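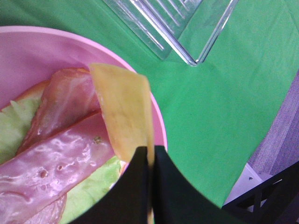
## Sandwich cell FAQ (Ellora bench)

Quick answers, same stuff keeps getting asked. Last edit April 28, 2024.

**Cheese or ham tears at pickup?**
Grip force too high, or burrs on the finger edges. Drop force one step, try again. Still tearing, run a thumb along both fingers and sand any burr with 400 grit. Wipe after. Don't go back up on force to "fix" a slip, clean the fingers first.

**How often do fingers get cleaned?**
Every 30 cycles, and at end of shift no matter what. Warm water, dish soap, dry cloth. No solvent, it's food. Pull the fingers off for the end of shift one.

**Which screws on the finger mount?**
4 per finger, hex. Snug, then a quarter turn. Losing one = stop and find it before anything else. Yes even if you have spares.

**Where do the trays go?**
Clear trays either side of the plate. Smooth the cloth before you set them down, a fold under a tray tips it and your pick height is off. 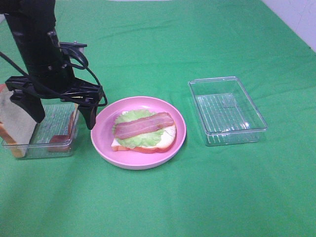
*Plate in the middle, clear tray on each side. Arm over the left one.*

**Cables keep snagging at the gripper**
Loop's too tight or too long. Jog the wrist to both ends of travel by hand mode and watch the loop the whole way. Re-tie if it pulls. Velcro only, no zip ties. Higuchi cable sleeves are in the second drawer.

**Bread falls over in the tray**
Stand slices on edge against the tray wall, crust out. Stale ends lean, toss them. If a slice drops mid run, pause, fix, resume from the pick step, not from the top of the program.
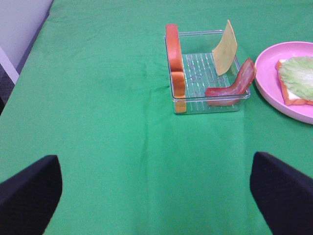
*Wrist view, fingers open. Bread on edge along the left wall of the tray.*

**Wrist view is blurry**
Grease on the lens, nearly allways. Lens cloth, 2 passes. If thats not it check the camera bracket for play, then redo the Ovia calibration.

**Do I recalibrate after swapping fingers?**
Yes. Every time. Short routine is fine for a same-type swap, full one if the mount came off.

**Spare fingers?**
Jasico, shelf by the door. Write it on the sheet when you take the last pair.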